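[kitchen-work] Re: What the arms have meant for the counter staff
October 2022

Dear all,

I have been meaning to answer this one since it came through, and then the week got away from me, so please forgive the length. I will put the original message in here for those who joined the list after it went out.

> I manage a small catering kitchen and our owners have started
> talking about bringing in a robot arm for the simple counter
> jobs, moving fruit from a plate to a board, clearing a board,
> that kind of thing. My staff are worried and I don't have good
> answers for them. I know some of you at Rollcombe have been
> working next to arms for a while now. Did people lose hours?
> What does a normal day look like? And is it a miserable job,
> standing next to the thing? I would rather hear it from
> someone who wipes the counters than from a brochure.

Well, I wipe the counters! I have been at Rollcombe for 12 years, most of them in the canteen, and I moved over to the practice kitchen when it opened last December. So I can tell you how it has gone for me and for the people I share the shift with, and you can weigh it against whatever the owners have been told.

I'll take hours first, because I know that is what your people are lying awake over. We did not lose hours in the first year, and I want to be careful to say "first year", as I can't speak for what comes after. What happened is that the hours turned into different hours. I used to start the day with a prep list and end it with an empty list and sore feet. Now a good part of the morning goes into getting a counter ready so that an arm can have a go at it, and then getting it ready again. Our sheet for last month had 111 resets on it. A reset means somebody walks over, puts the fruit back on the plate, straightens the board or turns it a little if the plan says to turn it, checks that no cord has wandered into the way, and steps back.

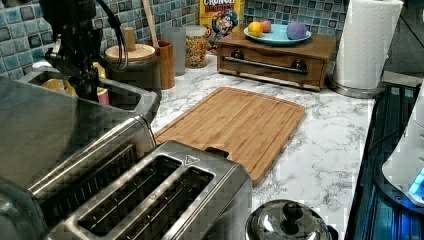

It sounds like nothing when I write it down, and for the first couple of weeks I felt a bit foolish doing it. I had been trusted with a lunch service, and there I was putting a plum back on a plate. I told our supervisor so, and to her credit she did not try to talk me out of it. She moved us to half days on resets and half days on the canteen line, and that made all the difference. If your owners listen to one thing from this letter, please let it be that. A full shift of resets is hard on the mind in a way that a full shift of chopping never was for me, and I am a person who likes quiet work.

The part I had not expected is how much of what we know turned out to be wanted. The Namell people who set up the software are very clever and very pleasant, and they had laid out their first counter like a page in a catalog, with everything squared off and a hand's width between things. I have never worked at a counter like that in my life. A working counter has the toaster where the outlet is, and a utensil crock that has crept over from where it started, and a jar somebody pulled forward and didn't push back. So we were asked to set it up the way a kitchen really gets, and then to keep changing it. We write the layouts now. There are 82 of them in the binder and I would say I recognize at least one kitchen I have worked in on every other page.

Please do make sure your staff get paid for that sort of thing, by the way. We had to ask. For the first months it was counted as "tidying", and two of us went in together and said that deciding where things go on a counter so that it's a fair test is skilled work, and that it ought to be on the rate sheet. It took a while and some polite stubbornness, but it is on there now under the name Drunadetti layout, after the project, and it pays a little better than line work.

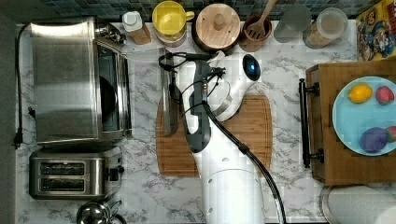 As for standing next to it, I got used to that sooner than I thought I would. You learn its reach the way you learn how far an oven door swings. Our rule is that hands stay off the counter until the person at the desk has called the arm stopped and you have said it back out loud. I was shy about saying it back, and it does feel silly in a quiet room, but I would not work anywhere that skipped it. Ask about blades, too. If a knife or anything like one is going to be on the board, we want that written on the plan before the shift begins, and one of us places it and the same one of us takes it away. No handing off halfway through the morning.

You asked if it is miserable, and no, it isn't, though it is slower than people picture. There is a lot of waiting. You will see a person set out a strawberry very nicely and then stand there with folded arms while the folks at the desk talk about something you can't follow. Some of us bring a crossword. One of our number went back to the canteen full time after the summer and is happier for it, and I'm glad she was given the choice without any fuss. Another found she liked the desk side and is learning to run the arm herself from the same stool where she used to eat her sandwich.

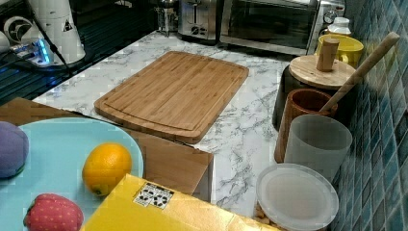
What I miss is feeding people, and I might as well say it. At the end of a morning in the canteen you have a line of folks with full plates, and at the end of a morning in the practice kitchen you have the counter just as you found it. The half days help with that. I also miss the talk. Prep is a chatty business, and you can't chat much when someone is listening for "stopped". We have started taking our break all together in the canteen, desk people and counter people both, and I have heard more about how the arm is doing over coffee there than in any of the meetings.

So for your staff meeting, I would ask the owners who sets up the counter and at what rate, how many hours in a row anyone will be on it, who has the say to stop the arm, and whether a person can go back to their old post if it doesn't suit them. Get the last one on paper if you can. Ours was a promise over the phone at first and it made people nervous until it was typed up.

There is a group over at Vasić that has had arms on a packing line for longer than we've had ours on a counter, and I believe a few of them read this list. It would be lovely if one of them would chime in, as their work is faster than ours and their answer about hours may be quite different.

I can send you our reset sheet and the calling-out rule, both of them a single page, if you write to me off the list. I'm on mornings through the end of the month, so it will likely be the evening before I get to it.

With warm wishes to you and your crew,

Counter staff, early shift
Practice kitchen, Rollcombe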